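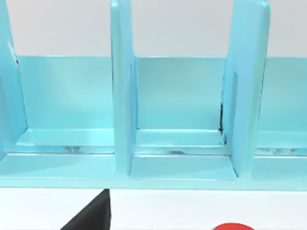

**Progress report, shelf and book task**
To: Jozef Verbruggen, Zidavbridge
From: Wilma Claeys, Imance
Period: up to the end of July

This report covers the teaching part of the Druso project. The aim for the period was to record enough good demonstrations of one task, putting a book into an open shelf, to train a first version of the controller. All of the work was done in simulation, as agreed in the plan.

## Where we are

We have 52 accepted demonstrations. The plan asked for more than that by this point, and we are behind. The main cause was a fault in the link between the hand controllers and the simulated arms. When the operator turned a wrist quickly, the arm followed late and then overshot. Bram Van Beek found the problem in the way the commands were smoothed and fixed it. We threw out everything recorded before the fix, including runs that looked fine on playback, because the timing in the logs could not be trusted.

Teun Peeters and Afaf Rizk do the recording. Each of them drives the arms by remote control from a desk, with one controller per hand, and watches the camera views on a screen. A session lasts until the operator asks to stop. We tried longer sessions in the first weeks and the grasps got sloppy toward the end.

## The task

The book starts flat on the table, and the operator has to get hold of it, lift it, turn it upright and set it in one of the shelf compartments. The pickup is the slow part. A book lying flat gives the fingers very little to hold, so the operator has to come in at an edge, and a small error in height means the finger rides over the cover or pushes the whole book away.

Both operators now approach low and from the near side. We wrote this down as the standard method so that the recordings are consistent. Before that, Afaf was pulling the book toward the table edge first and Teun was not, and the first test model trained on both did something halfway between the two.
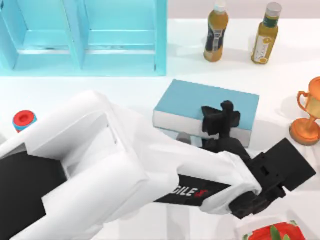 *The gripper at the front edge of the book, with the shelf, two bottles and the trophy on the same table.*

The other items stay on the table during recording. Van Dijk asked for this at the last review, and we agree with it. The operator does not touch them. A run in which the arm knocks one over is marked as failed and kept in a separate folder – we may want those runs later for training a check on collisions.

## Problems still open

- The close view of the shelf loses the top of the dividers when the gripper is near the base. The operators would like a second view from higher up.
- Contact between the book and the compartment floor is too slippery. Bram is adjusting the friction settings.
- Teun reports that it is hard to judge depth on the screen. We have ordered 2 headsets to try instead.

## Next period

We will go on recording with the standard method and vary the starting angle of the book in 5 steps. Training on the accepted set starts once the friction settings are final. We are asking to move the first model review back by 8 working days. The budget does not change; the headsets come out of the equipment line – Wilma will send the invoice separately.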